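Lever handle

A lever handle is a door handle which is pressed down to open the door. It is used on inside doors of homes, schools and offices, and in many countries it is more common than the round knob.

Parts

The lever is fixed on a square bar called the spindle. The spindle goes through the door and turns the latch. When the hand lets go, a spring brings the lever back to its place. The plate behind the lever can be short and round (a rose) or long (a backplate). A long backplate often has also a keyhole, and it can hide marks left by an older handle.

History

Levers were made by hand by local smiths for a long time, and each town had its own shapes. Later they were cast in factories. The Krawczyk works in Clarnen sold 100 patterns in its largest catalog, of which only 5 were for bedrooms. Solomiia Marchuk, who studied the catalogs, writes that the plain patterns stayed in production the longest.

Use

A lever can be opened with an elbow or a closed hand, so it is easier than a knob for people with weak fingers. Its weak point is the spring. If the spring is tired, the lever hangs down a little. 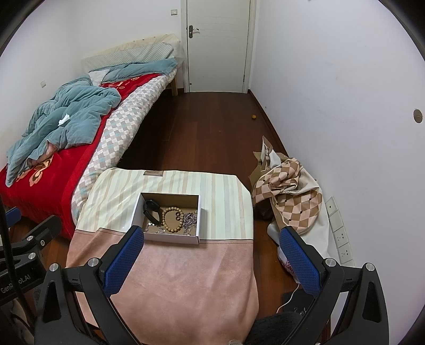 Bedroom door with a dark metal lever handle on a long backplate.

Levers are usually sold in pairs, with the spindle and screws included.

See also: Door knob, Latch, Mortise lock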